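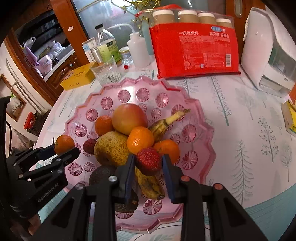

Kenna Munro pregunta si la fruta debe lavarse antes de guardarla en el cajón inferior. Se recomienda lavarla únicamente en el momento del consumo.

Inicio > Frigoríficos Pollura > Manual > Conservación de fruta
Imprimir | Enviar por correo electrónico

4.2 Ajuste del cajón

1. Pulse la tecla Disby durante 2 segundos.
2. Seleccione 9 °C para mandarinas; las fresas y las manzanas requieren el nivel mínimo.
3. Cierre la rejilla de ventilación casi por completo.

Nota: el indicador se apaga a los 18 segundos.

Precaución: no utilice disolventes -- ni siquiera diluidos -- en las guías.

Utilizamos cookies propias. Aceptar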